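Three of us run the practice tables at Jillholm now, where it used to be packers. I packed orders for the Mapplebeck warehouse for years, and I still think like a packer. Fast hands, bad knees. Now the hands are on the arm and I sit.

Management says the job got easier. Easier on the knees, sure. But what a shift is made of has changed and no one at the top wants to talk about that. It's a colander. A strawberry. A ketchup bottle on a plate. You watch the gripper come over the colander and you wait.

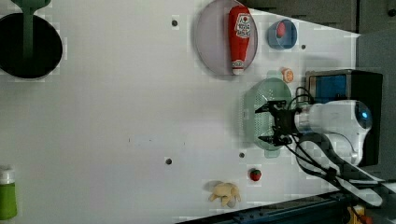

Grosovar Shop Floor Review, Issue 37, p. 30

Waiting is work. I want that written down somewhere. My neck hurts more at 47 than my back ever did on the line, and the pay grade says "attendant," like I'm parking cars. Teh old grade had a step for experience. This one dosen't.

And the talk is gone. On the packing line you yelled over the belts all day, you knew whose kid was sick. One person per table now, eyes down. Nhi Vương, our steward, asked for a shared break and got told the schedule is set by the system. Set by who? Somebody typed it in.
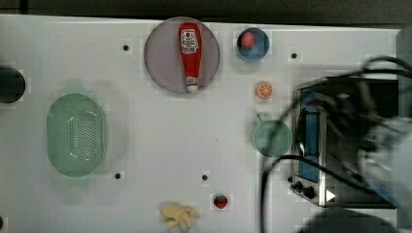 Play food, colander and toaster oven on the table at Jillholm.

I'm not against the arm. Let it have the night shift, let it have the heavy totes over at Dramville, please. But pay the people who teach it for what they know about picking things up. Put the experience step back. Give us 30 minutes together at noon. Cheap stuff, all of it, and we asked in August and we're still asking.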